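Bench Notes: A Season With the Arms at Fendham

Posted in Workshop / Gallery

Hi again! A few of you wrote in after my last page asking how the move to automation is going over at our place, so I finally sat down with a cup of tea and picked out some shots. Quick recap if you're new: I've been with Bunting for 11 years, nearly all of them on the handling side at the Fendham site, which means bowls, baskets and other household things that have to get from one spot to another without a chip or a scratch. There were 47 of us on the floor when the arms first came in last September, and I was one of the grumpy ones (my sister will happily confirm this).

Click through at your own pace. I've kept the writing short, or tried to!

Getting close to the work

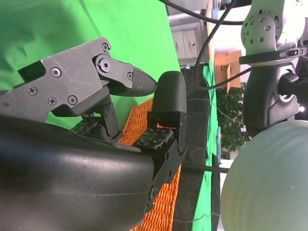

The big change for me has been my hands. I used to go home with sore thumbs every single night, and by winter I couldn't open a jar without making a face. These days I do more setting up and watching, and a lot less lifting. I miss the rhythm of it a bit, I'll admit. You could get a good daydream going on the old line, and now you have to pay attention, because the fingers are set for one kind of object and somebody has to notice when the next thing is a different shape. Basket handling was the part we argued about most at break. Half the crew figured it would always stay with people, and I'm still kind of in that camp.

We also got training, nine of us in the first group, in the room above the Ferel loading dock with the terrible heater. I'd never written so many notes in my life. Two of the younger ones picked it up in an afternoon and I took most of a month, and that was fine, they let me take it.

Bowls, bowls, bowls

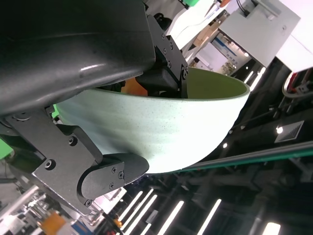 I have carried more bowls than I can stand to think about. Our Citberg order alone was 2,000 pieces, and the old way would have meant overtime for everybody right up to the deadline. This time I was home by six and ate dinner while it was still hot! The flip side is that the overtime money went too, and for some families that stung. I don't want to skip over that part. We brought it up with management and got a better base rate for anyone trained on the arms, but people who stayed on packing are still waiting to hear.

More pictures in spring, once the second bench is up. If you've been through the same kind of switch where you work, leave me a note under the gallery, I read them all on my lunch break.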